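**Week 3: how team colors got started**

Okay, so last time I went on (and on) about wool, and I still owe you the part on dye! Before cheap red dye came along, a club wore whatever its players had at home, plus a sash or a cap. My favorite case is the Hurnutby mill club, which bought 131 caps in one order and then fought over the shade all winter.

Once the mills could dye in bulk, matching kit got cheap fast, and stripes came next, mostly as sewn-on tape. Please read the Hurnutby order book pages before October, they're short. 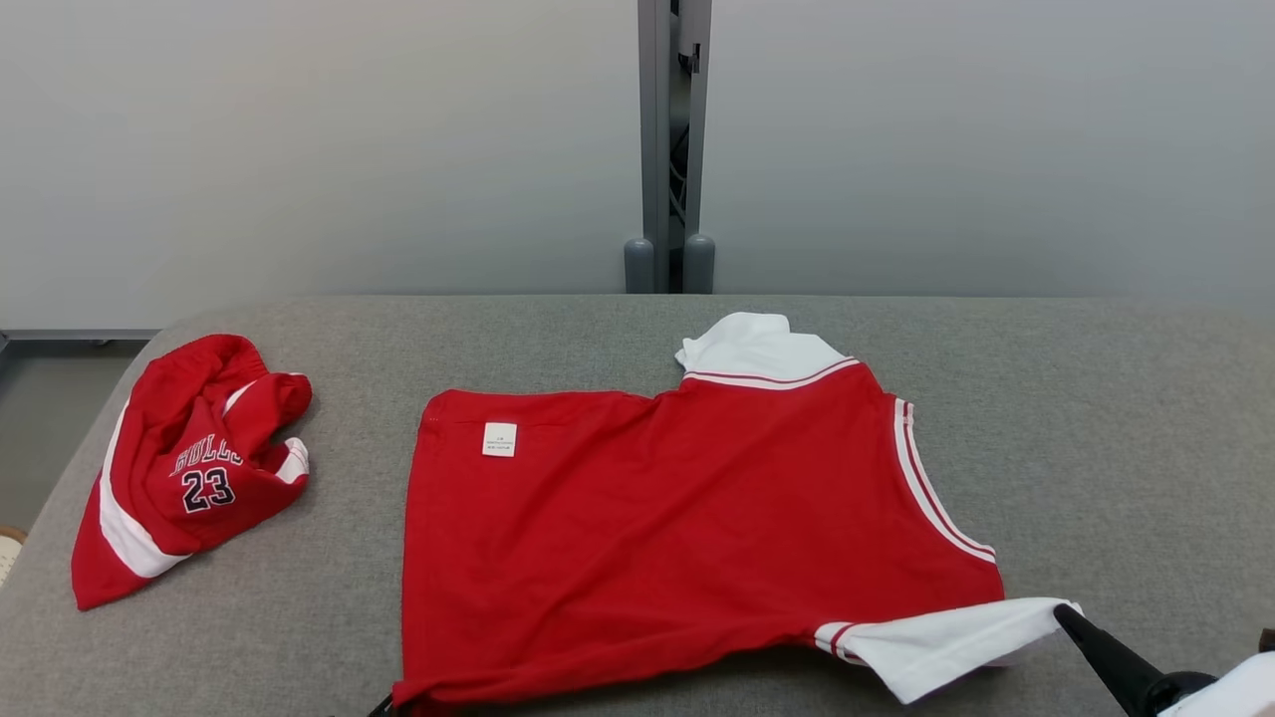

Why did so many early clubs pick red? Red dye was cheap by then, and it showed up well on a muddy field.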